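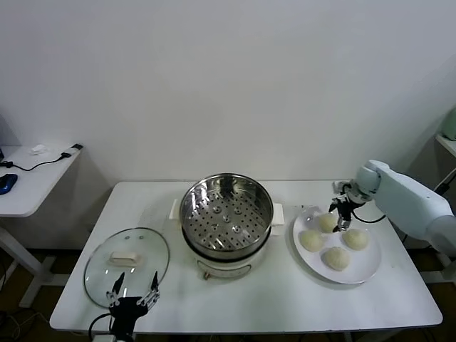
Handout 3, page 2

Reading an Ultrasound Report – notes for the evening class

Welcome back, everyone, and thank you for the lovely questions last time (I have tried to work most of them in). We spent January on X-rays, so you already know the general shape of a report: why the test was ordered, how it was done, what was found, and then the impression at the bottom. Ultrasound reports follow the same order, but the vocabulary changes quite a bit.

The word you will meet most often is "echo." Tissue that sends back a lot of sound looks bright and is called hyperechoic. Tissue that sends back less looks darker and is hypoechoic. Plain fluid sends back almost nothing – that is anechoic, and a simple cyst is the classic case.

Please remember that none of these words means "cancer" or "not cancer" by itself! A dark spot in the liver may be perfectly harmless, and the radiologist will weigh its edges, its blood flow and the patient's history before suggesting a follow-up or a biopsy.

For next week, read the sample thyroid report from the Wostonby packet and underline every word that describes brightness. Victor Kariuki will take the first half of that class, so bring him your questions about Doppler.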